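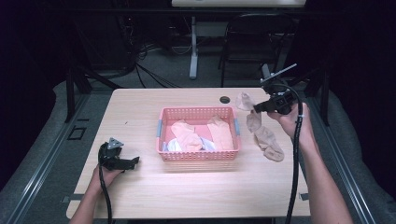
Sock sorting with two handheld grippers, pink basket, one sock in the right gripper.

Trimming and labeling handheld gripper demos in Dhanial

Updated 02/04/2026 — Jonatan Haugen

Quick version of what I do between recording and training. Assumes you already have Dhanial installed and a session folder copied off the recorder. If not, do the Skarkik setup page first and come back.

What you need
A session folder (video, left pose, right pose, left width, right width)
The calibration file from the same day. Same day! Not last week's.
Disk space, more than you think

Step 1. Check the clocks
Open the session and turn on the width overlay for both grippers. Find a close on the right gripper where the jaws are easy to see. The dip in the width curve should land on the same video frame as the jaws meeting. If it's off, type the offset in the Sync box and hit Apply to session. Ours is usually 14 ms. Check left seperately, it has its own offset.

Don't skip this. A bad offset looks fine in playback and then the policy closes on air.

Step 2. Check the marker track
Left pose comes partly from the dotted marker plate on top of the gripper. Scrub through and watch the track confidence bar. Green, fine. Yellow for a few frames, fine, Dhanial fills it in. Red longer than 5 frames — cut there, don't interpolate. Usual causes: plate tilted too far away, hand passing over it, room too dark.

Step 3. Cut into episodes
One episode = one sock. Start when the gripper starts moving toward the basket, end when the jaws have opened and the hand has backed off. Keys are I for in, O for out, Enter to save.

Leave the failed grabs in if the person recovers. The policy needs to see a recovery. Toss it if they put a gripper down or started talking to somebody and drifted off.

Step 4. Label the grasp
Thin nylon is the annoying one. You can see the table through it, sort of, and the auto labeler loses the outline as soon as the sock hangs over pale wood. So do the hanging part by hand:
- mark the grasp point where the jaws hold the fabric
- mark the lowest point of the sock
- if the toe is touching the table set contact to yes
- skip the outline, we don't train on it

Peach socks on a pink basket also confuse it. Turn color weight down to zero and let it use edges only. The holes in the basket side will give you junk edges, draw a mask over the sides and save the mask to the session so you only do it once.

White cloth in the basket gets the label "other". Not "sock". I had to redo a whole batch in November over this.

Step 5. Export
File, Export, pick the Gresgate profile. Set max steps to 4,000 per episode. Anything longer gets dropped without a warning, so sort by length first and split the long ones yourself. Leave the User field blank or it writes your login name into every file header and the loader chokes on the space.

Step 6. Replay before you train
Load the export in the planner and run replay with collision checking on. You want both gripper paths clear of the table and of each other. Two things that show up a lot:

Path dips under the tabletop. Wrong calibration file, go back and swap it. No need to recut.

Arms cross over the basket. Fine for a person, not fine for our arms. Tag the episode "crossing" and the planner leaves it out of the two-arm set. Still ok for single arm.

If replay stutters turn off the video pane, its the video and not the path.

Known problem: undo after a split eats the label on the second half. Save before you split. Fix is in the next build supposedly.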